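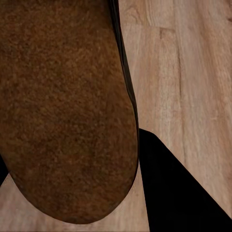 Rules for simulated grasp episodes: what do you log?

Plemar
I am writing a short guide for our group, for simulated pick tasks with a wrist view. My draft has these rules:
Fix the random seed and write it in the log (ours is 1367).
Stop the episode after 60 seconds of simulated time.
Keep the failed episodes, with a label.
Do not change friction in the middle of a batch.
Are these enough for 4000 episodes?

Moussa
I do not agree with the third rule. Failed ones should be in a separate folder, or somebody will train on them by mistake.

Plemar
A label is safer for me. Folders get copied without their notes. I would also save one view with the fingers open and the object between them, as with this sneaker.
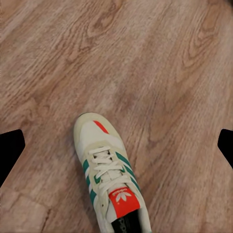 Sólveig Hjaltested
Please add the object scale to the log. We lost 15 days in January by comparing two batches with different scales, and the seed was the same in both.

Moussa
Scale, yes. About the folders I keep my opinion.

Plemar
Thank you, I add scale as rule five. The label stays for now.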